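Plivlow Reading Plan Software
User Guide, Section 4: Setting Up a Group Study

This section covers setting up a group study of a book of the Bible, from choosing the text to sending out the first reading. It assumes you have installed Plivlow and made a leader account (Section 2). If you only want to read by yourself, skip to Section 6.

Before you begin

Have the following ready:

- The name of the book or books you plan to study
- The translation your group will read from
- An e-mail address for each member
- The date of your first meeting

A single group may have up to 53 members. Larger churches should make more than one group and link them as described in Section 5.

4.1 Creating the group

1. Sign in with your leader account and open the Groups tab.
2. Select New Group.
3. Type a name. The name appears at the top of every reading, so keep it short. "Gosselin Evening Study" fits. "The Gosselin Road Fellowship Evening Study of the Book of Daniel" does not.
4. Choose a default translation from the list. Members can change the translation on their own screens, but the leader notes always quote the default.
5. Select Save.

Note: The group name can be changed later. The default translation cannot be changed once the first reading has gone out. To switch, you have to close the group and make a new one.

4.2 Choosing a reading plan

Plivlow comes with 17 prepared plans. Most follow one book from beginning to end. The prophecy plans (Daniel, Ezekiel, Zechariah, Revelation) pair each chapter with passages from other books, and these take longer to read.

1. From the group page, select Plans.
2. Select a plan to see its chapters, in order, with the paired passages listed under each one.
3. Set the pace. Slow is one chapter per meeting, Regular is two, and Fast is four.
4. Enter the date of your first meeting. The remaining dates fill in by themselves.
5. Check the calendar for holidays. To skip a meeting, select its date and then Hold. Later readings move back by one meeting.

Caution: Do not use Hold on a date that has passed. The reading for that date will go out a second time, and any answers members have typed under it will be cleared.

For the Revelation plan we suggest the Slow setting, even for groups that have studied together for years. Chapters 6 through 16 have many cross-references to the Old Testament, and a group on the Regular setting tends to read the chapter and leave the rest. The seals, the trumpets and the bowls each have their own leader notes, which can be printed from the Plans page.

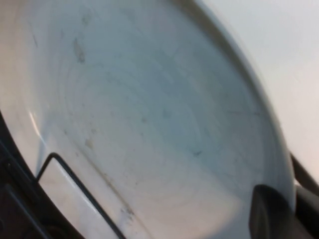
Sumeya Tilahun wrote to us that her group started Revelation on Regular and was behind by the second meeting. She moved it to Slow at chapter 6 and asked that the guide say plainly that the pace can be changed partway through. It can. Open Plans, select Pace, and pick the new setting. Readings already sent stay as they are - only the ones ahead are changed.

4.3 Adding leader notes

Leader notes are seen only by people with a leader account. Each note can hold up to 2000 characters.

1. Open the reading you want to add a note to.
2. Select Notes, then Add.
3. Type or paste your text. Verse references such as Dan. 9:24 turn into links when you save.
4. To share a note with the whole group, check Show to Members.

Note: Links work only with the standard short names of the books. A list is in Appendix B. If a reference does not turn into a link, look first for a missing period or a missing space.

Where Christians differ on how a passage should be read, the prepared notes give the main views with the verses each one leans on. They do not choose between them. If your church teaches one view, add your own note and move it to the top with the arrow button. The prepared note can be hidden but not deleted.

4.4 Inviting members

1. From the group page, select Members, then Invite.
2. Enter the e-mail addresses, one to a line.
3. Add a greeting if you like (200 characters or fewer).
4. Select Send.

Members have until the first meeting to accept. After that the invitation runs out and has to be sent again.

For members who do not use e-mail, select Print Packet. This makes a paper copy of the first four readings in large type. Print it single-sided if people will be writing answers, as the lines for answers run close to the bottom margin.

Caution: Anyone you check as Co-leader can remove other members, including you. Check this box only for people who will be leading meetings.

4.5 Sending the first reading

1. Open the Calendar and select the first date.
2. Select Preview and read it through as a member would see it.
3. Select Send Now, or leave it alone and it will go out two days before the meeting.

If a member reports that nothing came, see "Missing Readings" in Section 8.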